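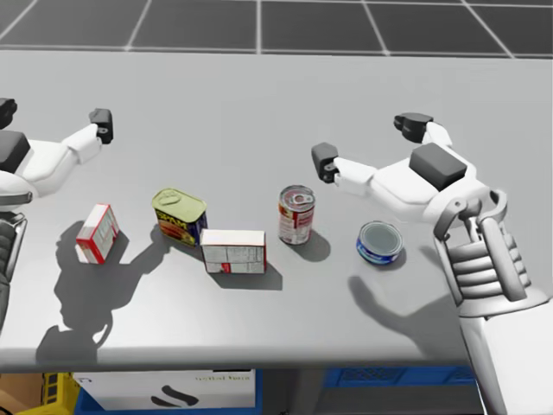

Why do supermarkets put the milk at the back of the shop?

Partly for the walk, and partly for the fridges. The walk is the bit everyone has heard of: you come in for one thing, you pass 22 other things, and a couple of them end up in your basket. The fridges get mentioned less often. Milk is heavy, it sells fast and it has to stay cold, so it makes sense to keep it close to the cold store and the delivery doors, and those are nearly always round the back.

I start with this question every February because people arrive with a strong opinion on it, and I like to get a bit of an argument going before the coffee wears off.

Week 3: Shop layout and the weekly basket

Last week we did prices. This week is about where things go, and I want you to keep two words apart in your notes. A "destination" item is something a shopper came in for (bread, nappies, cat food). An "impulse" item is something they hadn't planned on. The same packet of biscuits can be either, depending on who's holding the basket, and that's why I get grumpy when an essay says "biscuits are an impulse product" and leaves it there.

Our main case is Sikell, the small chain in your reader. Their Trestis branch stocks 834 lines, tiny next to a big out-of-town place, and they moved the bread from the door to the far wall. Read Embla Lindholm's chapter on it before the seminar. She followed 93 households through the change and asked them to keep their receipts. Spending per visit went up a little, but a fair few people started making fewer visits – and the shop manager only noticed the first part!

Have a think about what you'd want to know before calling that a success. I'd want the figures for the whole month, for a start. I'd also want to know what the shop down the road was up to.

A quick word on eye level. You'll read that the middle shelves sell best, and mostly they do, but Lindholm points out that it depends on whose eyes. Cereal for children often sits lower. Big bags of rice go at the bottom because no one wants to lift them down from above their head (I have tried it, and I don't recommend it).

For the seminar: draw a rough floor plan of a food shop you use, from memory, then go and check it. Bring both versions. Most people get the entrance and the tills right and go badly wrong in the middle aisles.

Written work is 600 words on either Justach or Shemweta, your choice, both in the reader from page 22. Hand it in by 4 pm through the usual page, and please put your name on it this time.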